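Putting Things Where Things Go: Storage Habits and the White Cubby Shelf

Project report, Home and Living Studies, second-year module
Lundbridge College
10 Oct 2018

1. Why a shelf

Our group was asked to pick an ordinary household object and find out how people use it. Other groups took the kettle, the front door and the bed, and by the time the sign-up sheet reached us the kettle was very much gone. We chose the cubby shelf. Every one of us has lived with one, and every one of us has at some point lost a library card in it.

The question we settled on was a small one: does a shelf made of many little compartments help a person put things away, or does it only give them more places to put things wrong? We looked at it in two ways. We sent a survey around two residence halls, Wirberg and Zanetti, and we spent time with a white cubby unit in a small bedroom, looking at how the compartments work for the everyday stuff that ends up in them.

2. The shelf

The unit is tall, shallow and white, and it stands against a white wall, which makes it either tasteful or invisible depending on who in the group you ask. The openings are not all one size. Some of the upper ones are wide enough for a folded blanket and the ones further down are better suited to single items. There are small holes in some of the dividers, and we spent longer than we should have debating whether a shelf could be moved up a notch. We did not move it. None of us wanted to be the one who put it back. 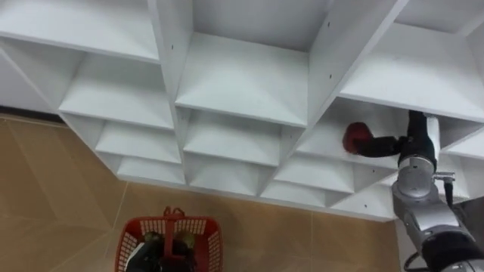 Figure 1. The cubby unit from above, with the tan floor at lower left.

Looking down on it is worth doing once, if only because most of us judge a shelf from the front. From standing height the upper compartments show you their whole floor. The lower ones show you mostly the board above them. Anything small that goes in at the bottom is, for practical purposes, in storage until January.

3. The survey

We got 217 replies, which was a surprise, as we had offered no prize. Students were asked what they keep in open shelving, how often they tidy it, and whether they could name what was in the lowest compartment without looking.

Of those who answered, 60 percent said they tidied "when someone is coming over." Almost 50 people left the question about the lowest compartment blank. We had not planned for that and had to decide whether a blank counted as a no. We decided it did - a person who knows what is down there usually wants to tell you.

The comments were more useful than the numbers. Several students said that they never decide where a thing goes. They put it in the first gap at hand height, and by the end of the semester the middle of the shelf is full and the bottom holds one shoe. Others had a system with labels. The label people wrote the longest comments.

4. Baskets

The tidiest answers mentioned baskets again and again, so we gave them their own section. A basket with a handle turns a dozen small decisions into one. You fill it anywhere in the room, carry it over and deal with the contents at the shelf.

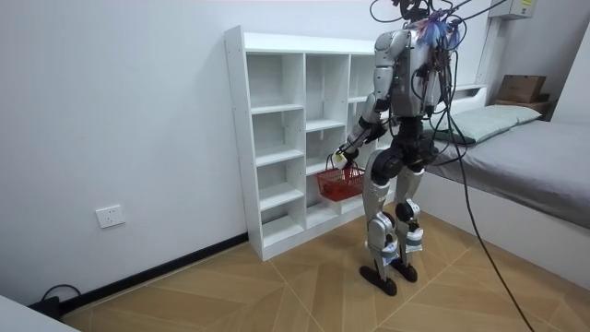
There is a catch, and the survey respondents know it well. Four people in our own group own a basket of this sort, and all four admitted that the basket tends to become the place where things live. One respondent from Zanetti wrote that hers had been "in transit" since she moved in. We recommend a small basket over a large one, on the grounds that a small one fills up and starts to nag.

Handles matter too. We compared prices for a few baskets in the Kitex catalog and noticed that the cheaper ones often had none, so you carry them with two arms and open the closet with your chin.

5. Fruit

We did not expect a section on fruit. However, a fair number of students keep food on their bedroom shelves, and fruit was the most common kind. The argument for it is reasonable: an open cubby lets air in and you can see what you have. The argument against it is any banana in its second week.
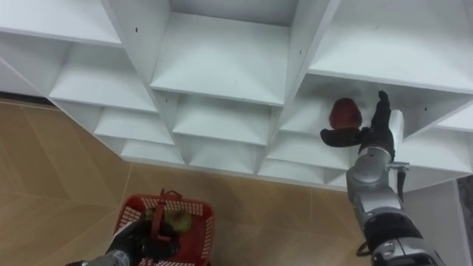
Figure 2. Dark red fruit in a second-row cubby on the right side of the unit.

A single piece of fruit looks good against white board. It also shows up, and we think that is the real point. Respondents who kept fruit in the upper half of a shelf said they ate it. Those who kept it lower down used words like "discovered."

6. What we would do differently

The survey should have asked about height from the start. We only saw how much it mattered when reading the comments, and by then the form was closed. We would also like to compare the cubby unit with a plain bookcase, and to get some answers from people over the age of twenty-two, who may own more than one shoe.

7. Findings

Compartments help when each one has a job, and the job has to be obvious to whoever is holding the object. Things used daily belong at hand height. The bottom row is fine for bulky items that are hard to forget. Small baskets are good, provided they get emptied, and fruit should go where you will walk past it. The library card has not been found.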